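How a Robot Decides Where to Reach
By Ineke Wuyts

A robot hand cannot do anything by itself. It needs a program to tell its motors when to move and how far. The program we use is called Pludero. It repeats the same short loop: look, plan, move, check.

Looking comes first. A small camera near the hand sends in pictures, up to 20 every second. To a computer, each picture is a grid of numbers. A bright spot gets a high number and a dark spot gets a low one. The program searches the numbers for edges, the places where they change quickly. 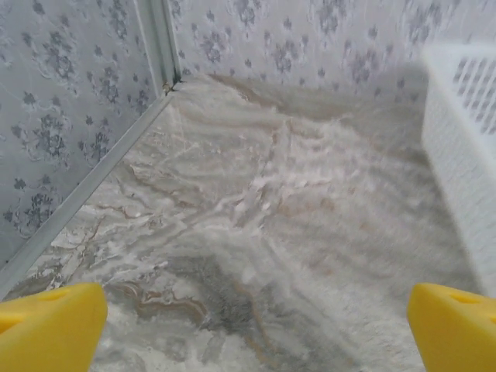
Patterns make this harder. Printed flowers on a wall have edges, and so do the brown veins on a marble-like floor. A basket has edges too, but only the basket is an object the fingers could touch. Pludero compares pictures taken from 2 different spots. When the camera moves, near things shift more than far things – a flat pattern shifts along with its wall.

Next comes the plan. The program picks a path for the hand that stays clear of walls. Then the motors move it a little way, and the loop starts again. If the new picture does not match the plan, the program makes a new plan.

Try it: hold up one thumb and close one eye, then the other. Your thumb seems to jump. The wall behind it hardly moves.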